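Print this page | E-mail this page
Filed under: Guides > Packing and wrapping > Kindulau hand-wrapping set

4. Setting up the table and wrapping small items

This section covers wrapping by hand with the loose sheets. For the roll holder, see section 5. The set is meant for small, light things that would scratch or chip if they were packed bare: glazed beads, soaps, moulded sweets, ornaments. Do not use it for anything with a sharp point.

4.1 Before you start

1. Choose a dark, matt table top if you have one. Thin pale sheets are hard to see on a white surface, and it is easy to pick up two at once.

2. Wipe the table and let it dry fully. A damp patch will mark the sheet and make it cling.

3. Take out only as many sheets as you need for the session. Close the inner bag of the Breso carton and fold the flap down. A full carton holds 3000 sheets and will draw moisture if it is left open overnight.

4. Wash and dry your hands. Hand cream leaves marks which show through the wrapping.

Note: Order refills under part number 2776. Sheets from the older Jedik set are a little stiffer but can be used up in the same way.

4.2 Picking up a sheet

1. Fan one corner of the stack with your thumb.

2. Pinch the top sheet between finger and thumb, close to the corner, and lift it straight up. Do not drag it across the stack.

3. Let it hang for a moment. If a second sheet has come with it, the lower edge will usually part.

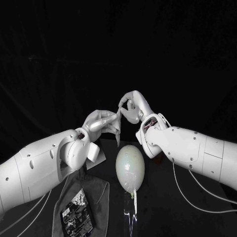 Magdalini Politis asks whether it matters which side faces the item, as she has been turning every sheet to find the smoother one and it is slowing her down. For plain sheets it does not matter. For printed sheets the printed side goes outwards, and the stack is already packed that way up.

4. If the sheet has a tear longer than a fingernail, put it aside for padding. Small nicks at the edge will be hidden in the folds.

Caution: Keep sheets away from heaters, candles and hot glue guns. Keep them out of reach of small children.

4.3 Laying out

1. Put the base board flat on the table, directly in front of you. It should not hang over the edge.

2. Place the round liner in the middle of the board. The liner gives flat-bottomed items something to stand on. Leave it out for anything rounded.

3. Check that the liner lies flat. One that has curled in storage can be pressed under a book for 30 minutes.

4. Bring your hands in from the sides when you work over the board. Sleeves catch the liner more often than fingers do — roll them up or wear a close cuff.

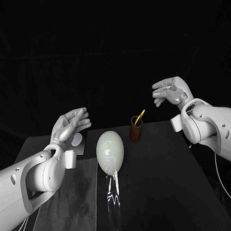

4.4 Wrapping the item

1. Lay one sheet over the board and put the item in the centre.

2. Lift two opposite corners and bring them together over the top. Hold them lightly with one hand.

3. Bring up the other two corners with your free hand and tuck them in beside the first pair.

4. Pick the bundle up and cup it from both sides. Turn it slowly, pressing the loose folds inwards as they come round. Use the pads of your fingers and keep your nails off the sheet.

5. For a fragile item, add a second sheet, starting with the gathered side down so that the two sets of folds are not on top of each other.

6. Stop pressing when the bundle keeps its shape on its own. Pressing harder will only split the sheet at the creases.

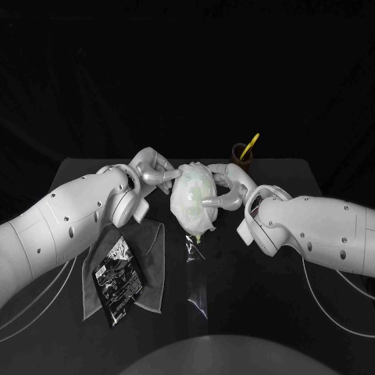 Fig. 4c. Wrinkled white bundle held from both sides, with faint pale green showing through.

Note: Strong colours will show through a single layer. If this is not wanted, use a second sheet or the opaque grade.

4.5 Packing into the tray

1. Set each bundle in its cell with the gathered side up. It should drop in under its own weight. If it has to be pushed, use the tray with the larger cells.

2. Fill the tray from the back row forwards. The standard tray takes 10 bundles.

3. Fill any unused cells with torn or spare sheets, lightly crumpled.

4. Close the lid and tilt the tray gently from side to side. If you hear movement, open it and add padding to the loose cell.

Caution: Do not stack filled trays more than three high.

4.6 Putting the set away

Return unused sheets to the inner bag with their edges square. Store liners flat, under the base board, and wipe the board with a dry cloth. Crumpled sheets can be kept for padding but should not be smoothed out and put back with the new ones.

Section 4 revised by Iraklis Stefanou, December.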